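Stormwater notes: parking lot runoff at Guststead

The January inspection of the Guststead drainage basin was completed ahead of the thaw. This item summarizes the results for members who own or manage property draining to the east channel, and sets out the maintenance schedule through the end of spring.

The east channel receives water from three sources: the Rivulwood subdivision, the county road, and the commercial lots north of the road. The commercial lots are the smallest of the three by area but produce the fastest flow, as almost none of the rain that falls on them soaks into the ground. In the last heavy storm the gauge at the channel inlet began to rise well before the gauge below Rivulwood did. The pipe under the road was sized before the newest of those lots was built and has not been replaced.

Sediment was measured at both ends of the basin. The forebay, where incoming water slows down and drops most of its grit, was 40 percent full. The maintenance plan calls for removal at 50 percent, so the forebay will be dug out this season and not next. The main pool showed little change from the last survey. The outlet riser is sound, though two bolts on the trash rack have rusted through and will be replaced.
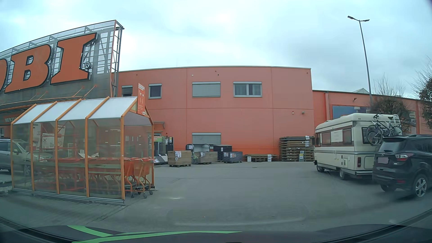 Peak flow from a paved lot depends mostly on how much of its surface is connected directly to a drain. A roof whose downspouts discharge onto pavement counts as connected, and so does the pavement itself if it slopes to a catch basin without crossing grass or gravel first. Large stores such as the orange hardware store, with paved parking in front, are the standard case used in the design manual. Smaller structures on a lot are easy to leave out of the calculation. A cart shelter with a pitched roof adds no new runoff where the ground under it was already paved, but an entrance canopy that extends over a planting bed does, and should be entered as roof area on the worksheet.

Kianoush Bagheri reviewed the worksheets submitted last year and found the same error on several of them. Owners had entered the total lot area on line 7, which asks for connected area only. The result is a higher fee than the owner owes. Corrected worksheets will be accepted until the end of March. Credits will be applied to the next bill and will not be paid out as refunds.

The pilot infiltration trench at Vomdale has now been through one full winter and part of a second. It is filled with washed stone and takes runoff from 3,940 square feet of pavement. Water stood in the observation well for less than a day after each storm on record, which meets the standard. The upstream grass strip has collected more sand than expected, most of it from winter road treatment, and needs to be raked and reseeded. Members considering a trench of their own should allow for this work every spring.

Koivisto has been hired to dig out the forebay. Work will start when the access road is firm enough to carry a loaded truck. The gate on the north side will be closed to walkers between 7 a.m. and 2 p.m. while trucks are moving. Removed sediment will be dried on site, tested for metals and oil, and hauled away once the results are back.

Catch basins on private lots remain the responsibility of the owner. Inserts should be emptied before the spring rains, and the cleaning date entered in the log kept with the permit. Blank log sheets are available at the office.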